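Scissors for Cut Flowers: Choosing, Using and Looking After Them

Household scissors will cut most florist's stems, provided the blades are clean and the pivot is properly adjusted. Secateurs are needed only for woody material. The notes below cover a small bunch of the kind bought for a table, and the care of the scissors used on it.

Type of scissors

General-purpose scissors with plastic handles and stainless blades are adequate for soft stems: carnations, sweet peas, alstroemeria, tulips, most filler foliage. Rose stems can be cut with them if the stem is thin and is placed close to the pivot, where leverage is greatest. Cutting a thick stem with the tips forces the blades apart sideways. The stem is then crushed, and the pivot is loosened a little each time it happens.

Serrated kitchen scissors grip well but leave a ragged end. A plain edge is better.

Do not use fabric scissors. Sap is mildly acidic and sticky, and a dressmaking edge will not recover from it without regrinding. Keep a separate pair for flowers, with handles in a colour that cannot be mistaken for the sewing pair. Iraís Xolalpa, who edited the first version of this page, ties a short length of green string through one loop, and this works equally well where all the scissors in the house came from the same shop.

Preparing the work surface

A wooden table needs protection. Water standing on an oiled surface leaves a pale ring, and on a waxed one a cloudy patch; pollen stains both. Lay down an old tea towel folded double, with newspaper on top. Newspaper alone lets the water through and may transfer ink.

Set out everything before unwrapping the flowers: scissors, vase or cup already filled, a bowl for trimmings, a dry cloth for the hands. Wet hands on smooth plastic handles are the usual cause of slips.

Carry scissors closed, with the hand round the shut blades. When passing them to someone else, close them first and offer the handles. On the table they should lie closed and well back from the edge, never under the wrapping paper.

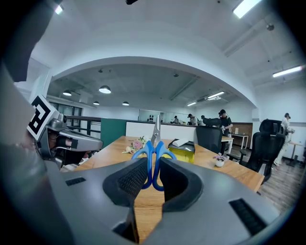 Cutting

Remove the band or string and spread the stems out. Strip any leaf that would sit below the water line. Most leaves pull off with finger and thumb; cut the stubborn ones flush with the stem.

Take 2 cm off each stem, at a slant. The slant increases the cut area slightly, but its main purpose is to keep the stem end from sitting flat on the bottom of the vase and sealing itself. Cut in a single closing movement. If a second bite is needed, either the scissors are blunt or the stem is too thick for them.

Place each stem in water as it is cut. Leaving the whole bunch lying on the table until the last one is done allows air into the first ones.

Very short arrangements

Blooms with broken or bent stems can be cut right down and used in a cup or an egg cup. The procedure differs in several respects.

Choose a cup with a slightly narrowed rim if there is one. Straight-sided cups need something to hold the stems up; a ball of crumpled chicken wire does this, as does a grid of clear tape across the opening. Dry the rim before applying tape.

Cut the first stem to the depth of the cup plus the height of the bloom, test it, and use it as the measure for the others. Cut long and trim back. Small cups hold very little water and must be topped up daily, in warm weather twice daily. During a hot spell in June a cup on a sunny table was found dry by late afternoon.

Cleaning the blades

Sap should be removed on the day. Once dry it behaves like varnish and the blades drag.

Wipe each blade from pivot to tip with a cloth dampened in warm water and a drop of washing-up liquid. Keep the fingers on the back of the blade. For dried sap use surgical spirit on cotton wool, leave it for a minute, then wipe again. Check first that the spirit does not touch the handles, as it dulls some plastics. Dry thoroughly, including the area round the pivot, and leave the scissors open for a while before putting them away.

Scissors should not go in the dishwasher. The detergent attacks the edge and the heat eventually loosens plastic handles on their tangs.

Adjusting and oiling the pivot

Hold the scissors by one loop, blades pointing upwards, and open the other loop until the blades stand at a right angle. Release it. A correctly set pair closes part of the way and stops. If it falls completely shut, the pivot is loose; if it does not move, it is too tight or dirty.

Where the pivot is a screw, turn it an eighth of a turn at a time and test after each adjustment. Riveted pairs can be tightened by a light tap on the rivet with a hammer, the other side resting on something solid, but it is easy to go too far. Jérémie Lecomte wrote to say that he had locked a pair solid in this way and could not free them again. One light tap, then test.

One drop of light machine oil on the pivot is sufficient. Open and close the blades several times and wipe off what comes out. Cooking oil goes gummy and should not be used.

Sharpening

Cutting folded kitchen foil is often recommended. It removes small burrs and improves a slightly dull pair, but it does not restore an edge. For that a fine stone is required. Work on the bevelled outer face only, following the existing angle, from pivot to tip. The flat inner faces must be left alone — any metal removed there opens a gap between the blades, and the scissors will fold the stem over instead of cutting it.

Nicks visible to the eye are a job for a sharpening service. For an inexpensive pair the charge may be more than the price of replacement, in which case the old pair can be kept for string and parcel tape.

Page last revised 21 August 2022. Corrections to Catherine Lamont.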